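Last updated: Feb 25, 2021

Fleltance newsletter
New house rules for recording with hand-held grippers

The second edition of the house rules for hand-held gripper work is now in force at Tenville. It replaces the two-page sheet that went out in July and applies to every station, including the ones used for short trials. Soft goods get their own section for the first time, and most of this item is about that section.
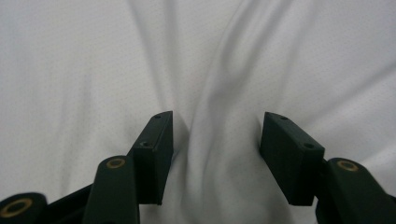
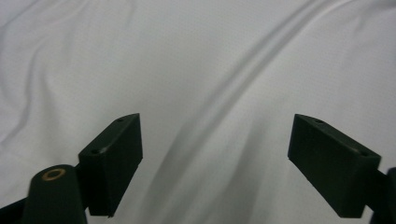

White mesh-textured fabric between the open finger pads, Tenville.

The old sheet was written with boxes, cups and tools in mind. It said to approach the object, close, lift, place and release. Cloth does not fit that list very well. It has no fixed shape, the part you want to hold may be a fold that was not there a moment ago, and two people given the same piece will start in different places. When we went back through 500 recordings of cloth work, 43 had to be dropped. Most of those began too late, with the pads already closed on the fabric.

The main changes are as follows.

Start open. Every recording begins with the fingers open and the cloth in view between them. Hold still for a slow count of two before you move. The same applies at the end: open, hold, then stop the recording.

Do not smooth the cloth first. Flattening the piece by hand between recordings makes the set too tidy, and a machine trained on it will struggle with anything creased. Pick the piece up, drop it and take it as it falls. If it falls flat, that is fine too.

Choose a raised fold where there is one. Bring one pad down on either side of it and close slowly. Where the cloth lies smooth, use the pads to gather a fold before closing. Do not pinch down hard into the table to get a grip – it wears the pad tips and marks the surface.

Leave failed grasps in. If the cloth slips out, open up and try again within the same recording, up to three tries. Note the slip on the log. Please do not delete these recordings at the station. The decision to keep or drop is made at review.

White and very pale cloth. Folds in white fabric show up only by their shading, so the light matters more than it does with patterned cloth. Use the soft overhead lighting and keep desk lamps off. Watch for your own shadow. If you cannot make out the folds on the preview, neither can anyone reviewing it later.

Checks before each session are now a single list, kept at the station. There are 11 items on it and they should be done in order. The ones people ask about most are the pad screws and the pivots. Screws should be snug and sitting below the face of the pad, as a proud screw head will snag knitted or mesh cloth. The pivots should move freely with no side play. Open and close the gripper fully five times with nothing in it, and if it feels rough at any point, put it on the repair shelf and take another one.

Pads are to be changed after 4,000 closings or when the edges look rounded, whichever comes first. Write the change on the log with your station number. Several logs from last year have no pad changes on them at all, so if you are not sure when yours were last done, change them now and start the count again.

The Kaufmann room and the Asa room work to the same rules from now on. Asa had been using its own version with a longer hold at the start. Recordings made that way are still good and do not need to be redone.

One point was left open in this edition. We have not set a rule on how long a single cloth recording may run. Some people favour a fixed limit, others would stop only when the task is finished. Until that is settled, use your judgement and keep one task to one recording.

Printed copies are at each station. Please take down the July sheet if it is still on your wall. Comments on the new edition can go on the form at the back of the booklet or be left below.

Shares: 6 | Comments: 3

Recent items
Labelling slips and retries on the log
Where to find spare finger pads
Tenville: changes to room booking
Cleaning and storing sample cloths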